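Visit notes: open afternoon at the Grodton manipulation lab

The lab opens its second floor to outside visitors twice a year, and the Wednesday session in March was given over to one subject: how much wrist-camera data a two-arm policy needs before it handles soft packaging reliably. I went because our own group has been stuck on flexible packs for most of a year. These notes cover the method, the numbers they were willing to show, and a few points from the discussion.

Sign-in was at 1 p.m. and the group was split in two. Mine went first to the bench area with Elmarie Molefe, then to a short talk by Arash Najafi. The other half did it in reverse, which meant the talk was better attended than the benches.

The project is called Sturnum. Its question is narrow. Most published work on bimanual pick and place uses rigid objects, where a grasp that looks right in the image usually is right. A plastic pouch deforms as the fingers close, its printed face folds, and the visual features the policy relied on a moment earlier are gone. The Sturnum group wanted to know whether this should be handled with more demonstrations, or with the same number of demonstrations chosen more carefully.

Their training set has 1536 teleoperated episodes. From these they built two subsets of 337 episodes each. The first is a random draw. The second is picked by a score they call view disagreement: a small encoder is run over the wrist images from both arms, and an episode ranks higher when the two views predict different object states. In practice this favors episodes where one arm sees a pack lying flat and the other sees it edge-on or partly hidden.

Everything is recorded at the wrist. There is no overhead camera in the policy input, although one is used for scoring. Molefe was firm on this point. An overhead view makes the numbers better and the result less useful, she said, as the overhead camera is the first thing to be blocked or bumped on a real packing table.

The wrist views below come from the soft-pack work at the bench.

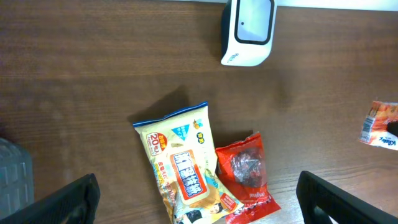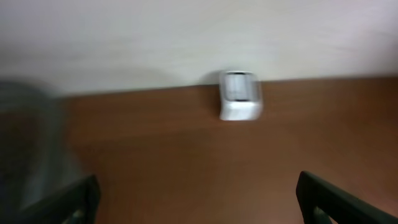
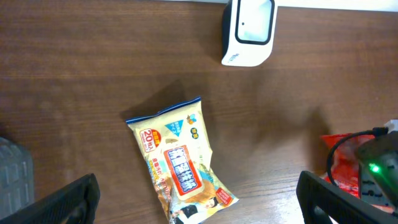
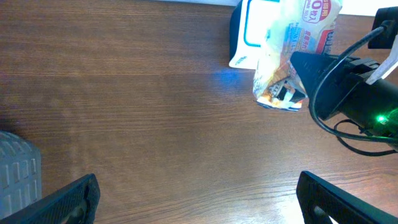
Hernán Carhuamaca asked whether the disagreement score was simply finding the longest episodes, and said his own group had been caught by exactly that with a similar filter. Najafi replied that they had checked. Episode length and score are weakly related in the full set, and a third subset matched for length was trained as a control. It landed close to the random draw.

The main result was given as successes over 143 evaluation trials per policy. The policy trained on the selected subset came close to the one trained on the full set. The random subset was clearly worse, with most of its failures in one phase: the approach, just before finger contact. I did not copy down the exact success counts, and the slides were marked as preliminary, so I will leave them out.

Three details of the method are worth recording for anyone who wants to repeat it.

First, blurred images are kept. Earlier versions of the pipeline dropped any frame below a sharpness threshold, and this turned out to remove a large share of the fast wrist motion. Policies trained on the cleaned data moved slowly and hesitated near the table. With the blurred frames left in, approach speed went back up.

Second, the encoder is retrained every 100 episodes during collection. The score goes stale quickly as operators get better at the task. A frozen encoder kept asking for situations that the set already covered.

Third, clutter is not reset between episodes unless it blocks the task. Operators leave other packs where they end up. Molefe considers this the cheapest source of variety in the whole set, and I agree, though it makes episodes harder to compare one to one.

The weak part is transfer. All data so far were collected on one type of gripper with wide, blunt fingers. A trial on a second station at Luvholm, with narrower fingers, gave poor results with no fine-tuning. Najafi did not try to soften this. The plan is to collect a small correction set there and see whether the same score can be used to choose it.

I also asked about operator effort. Selecting by disagreement only saves training time if the full set has to be collected first. Their answer was that the score can be computed on the station as each episode ends, and an operator can be told to move on to a new arrangement. That version has been running for a few weeks and has no published numbers yet.

Parking at the rear entrance is limited, and the elevator on that side goes only to the first floor. The next open afternoon is planned for the fall, with registration through the lab office.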